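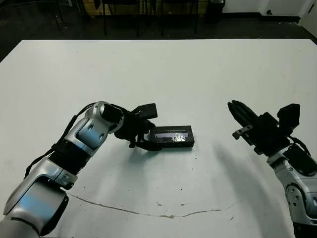 ## 4. Pairing the Zemova thermostat with your boiler

The box says this takes two minutes. Allow 20.

1. Switch the boiler off at the wall. Don't trust the standby button.
2. Hold the side key on the receiver until its light blinks green.
3. Within 15 seconds, press **Link** on the thermostat.

> **Caution:** "Universal" on the Zemova leaflet covers boilers with a two-wire switch. If yours has more wires, stop and call an installer.

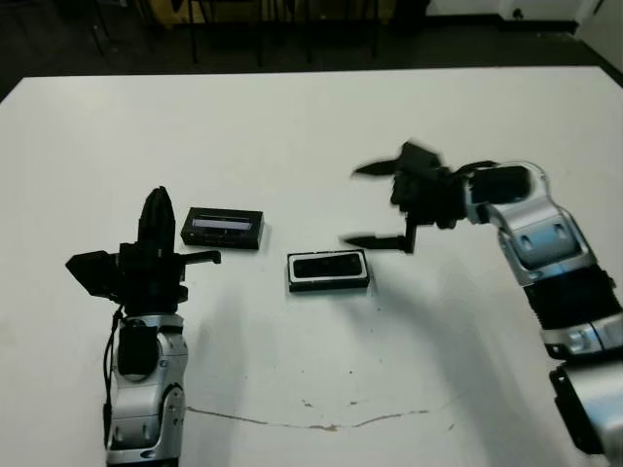 *Fig. 4-2. A black rectangular device on a white tabletop.*

4. Wait for the second beep. The first one only means the key was pressed.
5. Turn the boiler back on and raise the set point by two degrees.

## 5. "Smart" schedules
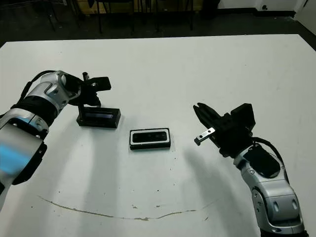 *2 min read*

The learning mode claims to work out your habits. Ewan Wihongi left it on through May and it kept heating an empty hallway. We suggest a plain schedule.

1. Open **Menu > Schedule > Manual**.
2. Enter a wake time and a sleep time.
3. Turn **Learning** off. Check it again after any update.

**Note:** The savings figure on the app's home page is an estimate. Compare it with your gas bill before you believe it.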